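Rodolton Helpdesk
Category: Printing / Shared printers
Opened by: Elikem Nartey
Assigned to: Sunil Nanayakkara
Status: Closed

Second-floor printer drops jobs longer than 30 pages. Short jobs come out fine. The long ones show as "sent" on my laptop, the printer wakes up, prints four or five sheets and goes back to the ready screen with no error. I need to print the Flarkance manual, 74 pages, and have tried it from two laptops with the same result.

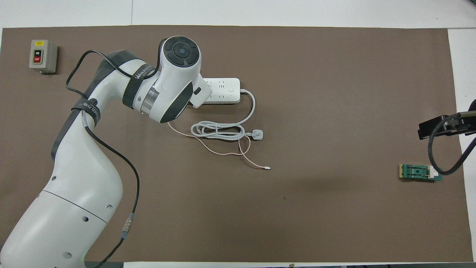
Issue 883

Sunil Nanayakkara, 03/01/2026
Took the ticket. Printed the built-in test page, no problem. Sent the manual from my own machine and it stopped after page 4. Toner and paper are both good. The print server lists the job as completed, so the server thinks it handed over everything.

Sunil Nanayakkara
Restarted the print spooler and cleared the queue. There was an old job from Arvo Mustonen stuck in it, now deleted. Sent the manual again. Stopped after page 4 again.

Elikem Nartey
Could it be the file? I exported a new copy and it does the same thing. The first-floor printer takes it without trouble, but it is black and white only and I need the color diagrams.

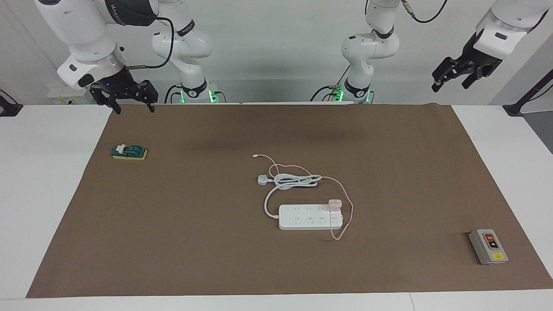

Sunil Nanayakkara
Compared the two printers. First floor uses the older driver, second floor was moved to the new one in January. Page 5 of the manual is the first with a full-page diagram. I printed page 5 alone and got nothing, so page count was a false lead. Any other long job with big graphics probably fails the same way.

Eino Kemppainen
I had this at the Skuvetti office. Turn off "Send fonts and graphics as one block" under Advanced. It has to be done on the server, the setting on the laptop is ignored.

Sunil Nanayakkara
Changed on the server. Page 5 prints. Full manual prints, all 74 pages, color is right. It is slower to start than before, over a minute to the first sheet.

Elikem Nartey
Confirmed from my laptop. Slow start is OK with me. Please close.

Sunil Nanayakkara
Closed. Driver rollback logged as a separate request for Eino Pesonen.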